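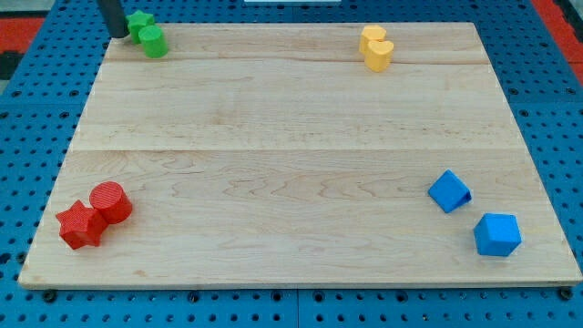 Rapport de projet : budget et plan d'équipement d'un poste de tri par poussée
Version du 2020-07-20

1. Objet

Le présent rapport traite du choix et du chiffrage du matériel nécessaire à un deuxième poste de manipulation plane. Le premier poste, monté en mai, reste affecté aux essais de regroupement de blocs par couleur. Le second doit reproduire la même tâche, de sorte que les programmes puissent passer de l'un à l'autre sans nouvel étalonnage complet.

L'encadrant, Craig Farquharson, a fixé un plafond de 2665 euros, bras non compris. Le bras est mis à disposition par le département et n'entre pas dans le calcul.

2. Besoins

La tâche se fait par contact, sans préhension. L'outil est une tige cylindrique à bout arrondi. Aucun préhenseur n'est donc demandé, ce qui allège fortement le devis.

La zone de travail est une planche de bois clair posée sur une table perforée. Les blocs sont petits, de couleur unie, en quatre teintes : rouge, vert, jaune et bleu. Les formes comprennent des étoiles, des cylindres, un hexagone, un cœur, un cube et un prisme triangulaire. Pour un jeu complet, il faut huit blocs, soit deux par teinte. Les regroupements visés occupent chacun un coin de la planche, le centre restant libre pour les déplacements de l'outil.

3. Postes de dépense

3.1 Table perforée
Deux fournisseurs ont été consultés, Sudum et Rirkis. L'offre Rirkis est moins chère mais l'entraxe des trous diffère de celui du premier poste, et les fixations existantes ne s'y montent pas. L'offre Sudum est retenue. Elle absorbe la plus grande part du budget.

3.2 Planche
Découpe et ponçage chez Charpentier, 80 euros. Le bois présente des lignes de joint et un veinage visibles. Pour la segmentation par couleur, un fond mat uni serait préférable ; l'option n'a pas été chiffrée. Une planche de rechange est à prévoir au même prix.

3.3 Blocs
Le jeu coûte 25 euros. Il est proposé d'en commander 3 : un en service, deux en réserve. Les teintes doivent provenir du même lot, les seuils de détection étant réglés une seule fois.

3.4 Outil
Tige usinée à l'atelier de l'école, sans facturation. Le plan de la bride est joint en annexe B. Prévoir une tige de rechange.

3.5 Caméra et éclairage
Devis demandé à Laltix, non reçu à la date de remise. Le montant disponible pour ce poste correspond au solde après la table, les deux planches et les blocs. En cas de dépassement, l'éclairage sera reporté et la caméra du premier poste utilisée en alternance.

4. Calendrier d'achat

La table est commandée en premier, son délai étant le plus long. Les planches suivent après réception de la table et contrôle des cotes, afin d'éviter une découpe à reprendre. Les blocs peuvent être achetés à tout moment. La commande Laltix dépend du devis.

5. Points ouverts

La méthode de fixation de la planche n'est pas arrêtée. Un bridage par les bords réduit la surface utile ; un vissage par le dessous suppose un perçage aligné sur les trous de la table. Le second procédé a la préférence du groupe, sous réserve d'un essai sur une chute.

La question du stockage des pièces de réserve est renvoyée à la réunion de rentrée, de même que l'imputation des frais de port de la table.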